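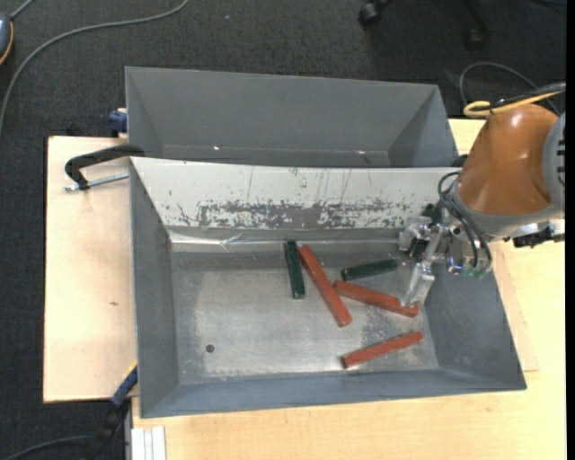 Effect of Resting Time on the Spread of Oatmeal Drop Cookies
Food Preparation II, Term Project Report
Irkmont Technical College, submitted Fri 16 May

1. Purpose
The project examined whether chilling oatmeal cookie dough before baking reduces the distance it spreads on the sheet. The question arose in November, when trays prepared for the Narlow open day ran together in the oven and could not be served as single cookies.

2. Ingredients and Equipment
All batches followed the department's standard oatmeal recipe, with rolled oats, all-purpose flour, butter, brown sugar, eggs, baking soda, salt and cinnamon. Butter was weighed at 100 grams per batch and brought to room temperature before creaming. Raisins were left out, as they made the edge of the cookie hard to measure. Baking took place in the Vuvbridge teaching kitchen, using the lower oven only.

3. Method
Four batches were mixed on the same morning. The first was baked at once. The second rested for 30 minutes in the refrigerator, the third for two hours and the last overnight. Dough was portioned with a level scoop onto lined sheets, 10 portions to a sheet, and baked until the edges were set. Cookies cooled on the sheet for five minutes and then on a rack. Each was measured across its widest point with a ruler, and the results were entered in the class workbook.

4. Results
Unrested dough gave the widest and thinnest cookies, several of which touched. The 30-minute batch was only slightly narrower. The clearest change came at two hours, when the cookies held a rounded edge and stayed apart. Overnight dough spread least of all – its centers remained pale when the edges were done, and the sheet needed extra time in the oven.
Tasters from the Tiwari section preferred the two-hour batch for texture. The overnight batch was rated highest for flavor.

5. Limitations
The overnight batch was baked on a different day, and the room was warmer. The lower oven browns more heavily toward the back, and sheets were not turned. One portion in the second batch was dropped and replaced with dough from the same bowl.

6. Recommendation
A two-hour rest is recommended for open day baking. Refrigerator space should be reserved in advance through the kitchen office.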